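2019-07-16

# Where Do the Bottles Go? A Summer Project on Household Clutter

By Idun Wikström and Ilídio Paiva

When we first talked about a project for the Cerkby summer course, we had grand ideas about whole houses, attics and all! After one visit to Ilídio's aunt we came down to earth and settled on something smaller: the everyday things that live in plastic bottles, and the odd places where people put them down.

Over the course we visited 12 homes, most of them in the Brivilard apartments, and were given far more cake than we deserved. In each home we asked people to show us where they kept their cleaning and washing products, and then where those products had ended up that day (often two quite different answers). We wrote down 218 bottles in all, and 69 of them were standing somewhere other than their usual spot.

The favorite landing place, by a long way, was any flat, pale, open surface near the middle of the room. We had expected window sills to win, and Idun had even drawn up a special page for them in the notebook, which stayed nearly blank.

Labels gave us more trouble than we had planned for. The small print was hard going, so we sorted by color and shape first and went back to the wording afterward, with the bottle in hand and the lamp pulled close. It was slow, but we both came to enjoy it.

If we carry on in October, we would like to try one low shelf in each home and see whether the bottles find their way to it.
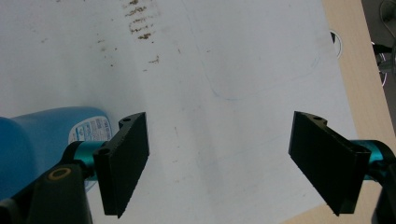 We would also like to go back to the families with small children, as their high cupboards deserve a chapter of their own.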